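About Treletura

Small language school, two floors above the old post office in Dingate. Evening classes mostly, some mornings, a Saturday club for children when we can staff it. Going since the year the Moviston road was closed and everyone had to find something to do on this side of the river.

Started by Piroska Vass with one class of Hungarian for beginners. Five people, one textbook between them, photocopies. Then somebody asked for Indonesian and Teguh Pasaribu said yes before he had a room. He still teaches it, Level 1 and Level 2, and the conversation hour on top.

What we teach now: Hungarian, Indonesian, Mandarin, Ukrainian, English for work. Italian is paused — we lost our teacher to Liew and haven't replaced her. If you know someone, please write.

How classes run. Twelve weeks a term. 65 minutes, not an hour, the extra five is for people coming off the late bus. Homework is short and you will be asked about it. No exams unless you want one, in which case Haoran Qin will get you ready and is quite strict, be warned. Most of his Mandarin group come back the following year so it can't be that bad.

Levels. Please don't guess your own. Come in for a chat first, it's free and takes ten minutes. People nearly always put themselves too low and then get bored by week three.

The library. 500 books downstairs, mostly given to us, mostly novels, a good shelf of Ukrainian picture books that Severyn Didenko brought over in two suitcases. Borrow what you like, write it in the red notebook. Dictionaries stay in the building. The Hungarian crime section has got out of hand but is very popular.

Money. Fees are on the noticeboard and we send them by email if you ask. Concessions for students, pensioners, anyone out of work. You can pay in two halves. We'd sooner you came and payed late than stayed at home.

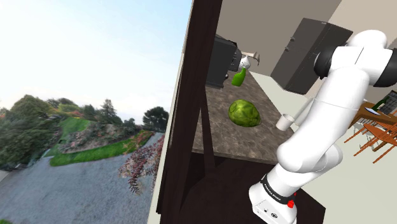
Treletura Evening Languages Team

Krisztina Borbély runs the office and timetable, so she's the one to ring if you are moving class or have left a coat behind. Piroska still takes the Hungarian beginners and won't hand them over. Severyn does Ukrainian and the children's club. Teguh and Haoran you've met above.

Getting in: side door, the buzzer marked 2. Front door is the dentist. There's a lift but its slow — leave a few minutes. Tea in the kitchen on the first floor, bring your own mug if you can.

New term starts in November. Enrolment opens a month before and the Indonesian beginners group usualy fills first.

Last updated: 25/03/2024

Contact us | © Treletura, Dingate | Back to top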